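**Grurnar opens order book for the Belkadi surface care line**

*For release in March. Trade and consumer press.*

Grurnar, a maker of household cleaning supplies, will begin taking orders in March for Belkadi, a line of cloths and liquid cleaner for glossy surfaces. The line covers glass cooktops, black glass oven doors, lacquered cabinet fronts, and the shiny trays and panels now common on small appliances. It will be sold through the Pladano chain of home stores and directly by Grurnar.

Belkadi has two products. The first is a knit cloth made from a split polyester and polyamide yarn. The second is a water-based cleaner with a low level of surfactant and no wax, silicone, or added scent. The cloth and the cleaner are sold separately, and either can be used without the other.

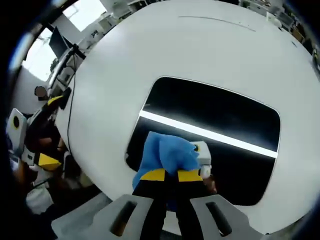 Most marks on gloss surfaces in the home fall into a small number of types: skin oil, cooking oil, dried water spots, and the film left behind by other cleaners. The last of these is the most common cause of customer complaints in the category. Many general sprays contain a polishing agent that looks good on matte plastic and painted wood but dries unevenly on glass. Each new coat adds to the one under it, and the user responds by applying more.

"We took the polishing agent out at the start and did not put it back," said Elsie Tuhiwai, head of product at Grurnar. "That makes the first wipe on a neglected surface harder work. There is old residue to lift, and it can take several passes. After that the surface needs less cleaner each time."

The cloth has a pile on one face and a flat knit on the other. The pile face is for applying cleaner and lifting residue. The flat face is for drying. The edges are cut with heat and are not sewn, which removes the hard thread line that can drag dried grit across a soft coating. No care label is stitched to the cloth. Wash instructions are printed on the sleeve.

Grurnar recommends folding the cloth in quarters before use and turning to a clean section as each one fills. Cleaner should be sprayed on the cloth and kept away from vents, switches, and panel joints.
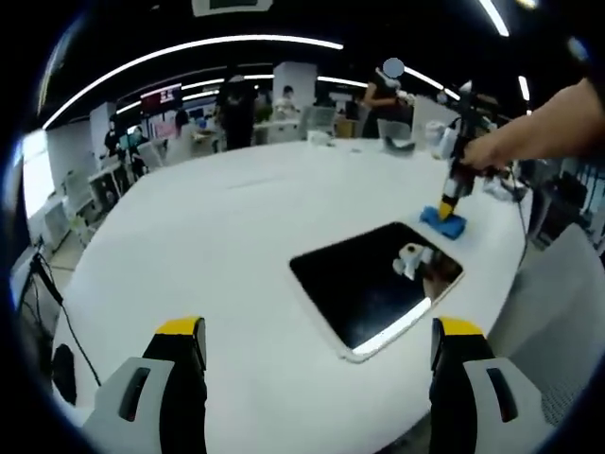
**Can the cloth be used dry?**

Dry use is suitable for dust and light fingerprints on glass and hard lacquer. On soft clear plastic the cloth should be damp, and any loose grit should be rinsed or blown off first.

The cloth can be machine washed at up to 50 wash cycles before the pile begins to flatten. It should be washed in warm water with a plain detergent. Fabric softener should be avoided, as it coats the yarn and reduces the amount of oil the cloth will pick up. Bleach weakens the polyamide part of the yarn. Tumble drying on low heat is acceptable, though line drying is preferred.

Cloths that have been used on cooking oil should be washed apart from those used on glass and screens. Households that want to keep the two jobs separate can buy the cloth in more than one color. 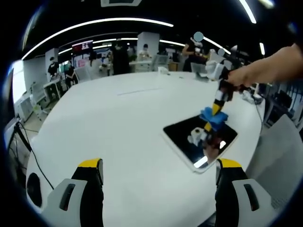 Lighting has a large effect on how clean a gloss surface appears. A cooktop that looks clear under a ceiling lamp may show a full set of streaks once daylight reaches it from the side. Dark finishes are the least forgiving, and even a small tray with a black face will throw back bright streaks of light along its lower part when it sits at an angle on a white table. Grurnar advises checking the work from a low position, with the light source on the far side of the surface, and then checking again after the surface has dried fully.

The cleaner is packed in a refillable bottle with a trigger head. Refills are supplied as a liquid concentrate, to be diluted with tap water. In areas with hard water, the company suggests distilled water for mixing. The bottle has a fill line for the concentrate and a second line for the water.

Production of the cloth is handled by Rindach, a knitting mill that has supplied Grurnar with floor pads. Rindach has moved one circular knitting machine to the Belkadi cloth full time. Cleaner is mixed and filled by Grurnar at its own plant.

"The yarn is not unusual, but the knit is tighter than most mills want to run it," said Carleen Pirihi, technical manager at Rindach. "A tight knit is slow. It also sheds less lint, and lint on black glass is what people notice first." 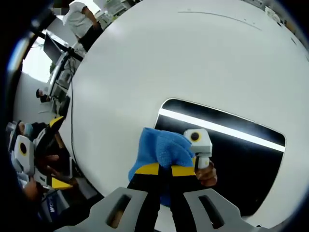 ## Availability

Belkadi cloths and cleaner will be stocked in 41 Pladano stores at launch. Direct orders open at 9 a.m. on the first day of sale. Cloths are sold singly and in packs of 2. Concentrate refills ship in recyclable cartons.

Store buyers may request samples, a safety data sheet for the cleaner, and wash test results for the cloth from the Grurnar trade desk.

## About Grurnar

Grurnar makes cloths, pads, and liquid cleaners for home use. Its products are sold through home stores and by direct order.

**Press contact:** Grurnar press office, attention Elsie Tuhiwai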